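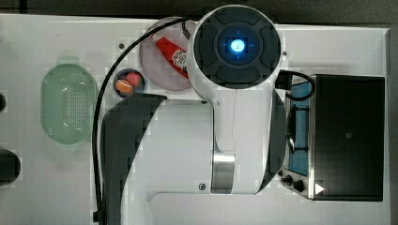 Table Setting and Condiments: Progress for July

Hello all, and thank you again for keeping Kodgate going through the summer. It was a really good month, and I'll try to keep this shorter than my last one!

The plates and bottles set is finished. We now have 3,053 tabletop layouts logged, which puts us past the target we agreed on with Berenia in the spring. Most of the new ones are simple: one round plate on the white table and one thing from the pantry shelf, such as the red ketchup bottle lying diagonally across the plate. I love these. A bottle on its side takes up a plate in a completely different way from a bottle standing next to it, and we had far too few of them before.

The see-through plates were Sugeng Pasaribu's idea. He pushed for the pale pinkish-gray kind back when I wanted plain white all the way through, and he was right. They hardly stand out from a white tabletop, so the rim does most of the work, and people sorting the layouts had to slow down and look.

Where the money went

Tableware and pantry items came in under budget. Usari let us return 13 bowls that were too deep for the place settings, and the credit covered two more squeeze bottles and a stack of side plates. We spent a bit more than planned on shelving - the old rack was sagging in the middle and I didn't want glass on it.

What slipped

The breakfast settings are behind. Five of the layouts on the Tarigan list call for egg cups and we're still waiting on them. I've moved those to the end of the list and brought the sauce and dressing layouts forward, so the table hasn't sat idle.

Next

Mustard, mayonnaise and soy sauce, on the same plates, lying down and standing up. After that come the crowded settings with cutlery and a glass, which everyone here has been looking forward to. Sugeng is drafting the item list now and will send it over for comments. If you'd like a particular dish or bottle included, please tell him before he places the order.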